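4. House Rules for Tabletop Sessions

4.1 Why there are rules at all

The three sites in this study (Nerkstead, Stolow, and Rinville) each began with a rulebook of their own. Nerkstead's ran to 53 rules, among them a rule on how to propose a rule. Stolow had 8, most of which concerned the coffee machine. Rinville had an oral tradition. When we first tried to compare success rates across the three, we found that the word "success" had been used in ways its users would not have defended in front of one another, and we stopped comparing and started writing.

The result is the Figueroa protocol, named after the street where the first draft was argued over. It covers what happens between the moment an operator is handed a task card and the moment the episode is filed. It leaves out hardware safety, which is governed by each site's own procedures and by people with more authority than we have. Our aim was modest: two strangers at two sites, given the same card, should run the same task and write down the same outcome.

4.2 The table

The protocol says little about how a table should look and a good deal about how it should stay. An early draft called for a bare surface with only the task objects on it. Operators liked this version very much. Policies trained on it liked it too, and then performed badly the first time a set of keys was left beside the target. We now require bystander objects, drawn from a shared list, placed before the session starts, and left alone unless the card names them. The list is meant to be dull. Things that people really do leave on tables are preferred to things bought in order to be manipulated, and at least one bystander should be flexible, so that its outline can't be learned once and trusted forever.

Three conditions apply to bystanders. They may not be moved to make a reach easier. They may not be straightened between episodes, however much it pains the operator. If the arm knocks one, it stays knocked until the episode ends, and the contact goes in the log. We had assumed that the first condition would be the hard one to enforce. It was the second. People tidy without knowing they do it, and one of our most careful operators was found to have been squaring objects to the edge of the table for most of September.

The backdrop is fixed for a whole block of episodes. Screens may be used to hide the rest of the lab, and we encourage it, the rest of the lab being what it is. A screen that has been folded back to let someone through must be returned to its marks before recording resumes.

4.3 Thin and see-through objects

Drinking straws earned a subsection by causing more disagreement between annotators than every other object on the list. A clear straw is light, narrow, and easy to lose against the fingers holding it. It also has two ends, and the first version of the card ("put the straw in the cup") had no view on which one should go in. The cup brings its own troubles: a paper cup is easily tipped by a straw that arrives at a bad angle, and the older logs contain several cups that were "filled" and "felled" in the same episode, with both scored as wins.
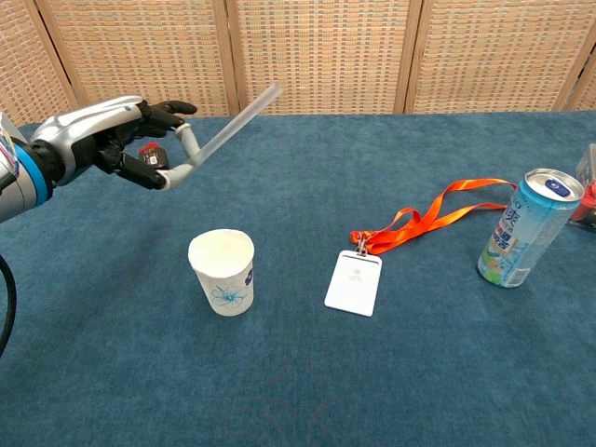
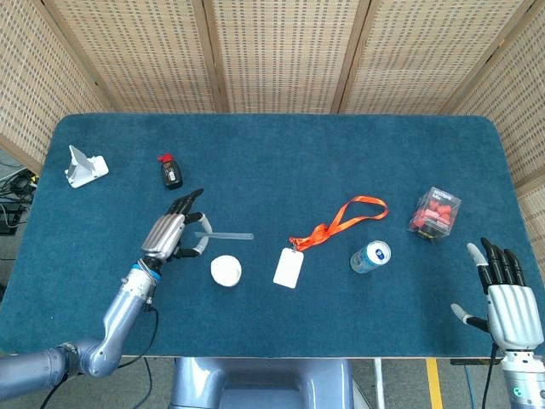
Figure 3. Straw-and-cup card, left hand holding the straw, with bystander objects on the cloth. Top: chest-height view. Bottom: head-height view.

The rules we settled on are as follows. The grasp is logged when the object leaves the surface and remains between the fingers. The approach is logged separately, beginning when the hand starts toward the cup. Insertion counts only if the lower end of the straw is inside the rim and the hand has let go. A straw that is inside the rim and still being held is "in progress," no matter how promising it looks or how close it is to lunch. If the cup tips at any point, the episode is closed as a failure, even when the straw is in it. This last rule was unpopular at Stolow, where it removed a third of a good week.

Annotators must have two views before they score a thin object. From a single viewpoint, a straw in front of a cup and a straw above a cup can be the same handful of pixels, and an annotator who has been at it since 8 in the morning will pick the kinder reading. Where the views disagree, the episode is marked "unclear" and goes to a second person. It doesn't go back to the operator, who remembers it as a success.

4.4 The idle hand

On a two-armed platform, a card that needs one hand leaves another with nothing to do. The protocol asks that the idle hand be parked open, clear of the working path, and that it stay parked. This sounds like etiquette. In practice, teleoperators let the spare hand drift, much as people talking on the phone wander into the kitchen, and a policy trained on the drift reproduces it faithfully. We treat movement of the idle hand as a logged event. A site that wants to use it to steady the cup needs a different card, and we'll be glad to write one.

4.5 Stopping and writing it down

Any person present may call a stop. The caller need not be right, and the log doesn't ask whether they were. The log asks only for the time, the phase, and who called. An earlier form had a box for "reason," and we took it out after noticing that people who had to fill in a box called fewer stops.

Every episode is filed, including the embarrassing ones. To check that this was happening, Rosimeire Arruda compared filed episodes with raw recordings for a sample of 200 at Rinville. The ones that had gone missing were nearly all failures, and nearly all fell shortly before the end of a shift. We accuse no one. The filing step has since been moved so that the next card can't be opened until the last one is closed, and the gap went away within the month.

4.6 What the rules don't fix

The protocol makes sites comparable with each other. Whether it makes them comparable with a kitchen is a separate matter, which we take up in Section 6 with less confidence. The bystander list is still too clean, in that it contains nothing sticky. Rinville has asked for a rule on crumbs, and Nerkstead has already drafted three.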